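4.2. La jornada de puertas abiertas

La demostración ante público se celebró en octubre, durante la jornada de puertas abiertas del laboratorio, y la incluimos en este trabajo porque nos enseñó más sobre el sistema que varias semanas de ensayos a solas. Todo se hizo en simulación: el planificador Cundero generaba las trayectorias, el simulador Grekov las ejecutaba y la sala seguía el resultado en una pantalla grande. Asistieron 111 personas repartidas en 7 pases, con grupos escolares por la mañana y público general a partir de las cuatro.

La tarea de base era la misma en todos los pases -- recoger objetos pequeños de una mesa de madera con una pinza de dos dedos --, pero el orden de recogida lo decidían los asistentes a viva voz. Fue una idea de última hora y nos alegra muchísimo haberla tenido. Los grupos pedían casi siempre el bloque rosa en primer lugar (parece una goma de borrar, y los más pequeños la reconocían enseguida), mientras que nuestras secuencias de ensayo lo dejaban para el final.
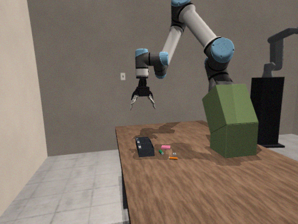 Figura 3. El brazo simulado, con la pinza abierta sobre la mesa.

Cambiar el orden obliga a Cundero a recalcular la aproximación completa, y ahí apareció un comportamiento que no habíamos observado. Cuando el siguiente objeto queda muy cerca del anterior, el planificador tiende a conservar la orientación de la muñeca y a desplazar solo el codo. El movimiento resulta más lento, pero también mucho más fácil de leer para quien mira desde fuera, y varias personas anticiparon en voz alta qué pieza iba a buscar el brazo. ¡Una alumna acertó cuatro seguidas!

El cálculo de cada trayectoria tardaba hasta 40 segundos con el equipo portátil de la sala. Temíamos que la espera vaciara los asientos y ocurrió lo contrario: fue el rato en que llegaron las mejores preguntas, sobre todo acerca de las sombras y de si el brazo «ve» lo mismo que el público. La respuesta corta es que no, y para explicarla alternábamos en la pantalla 2 puntos de vista, uno lateral y otro desde arriba, en el que el propio brazo oculta buena parte del tablero.
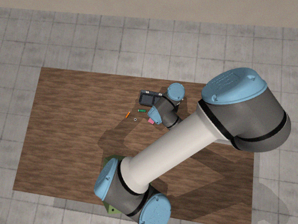
Última modificación de esta página: octubre, 16:40 h

La vista superior generó bastante debate. Con ella se entiende bien la disposición de los objetos junto a la bandeja, pero la pinza apenas se distingue bajo la muñeca, y algunos asistentes pidieron volver a la lateral. El módulo de visualización Banano permite pasar de una a otra sin detener la simulación, cosa que hicimos a petición en todos los pases de la tarde.

Para la próxima edición, prevista en la sala Grīnberga, queremos registrar las predicciones del público junto con las trayectorias. Esos datos servirían para contrastar la medida de legibilidad que proponemos en la sección 5.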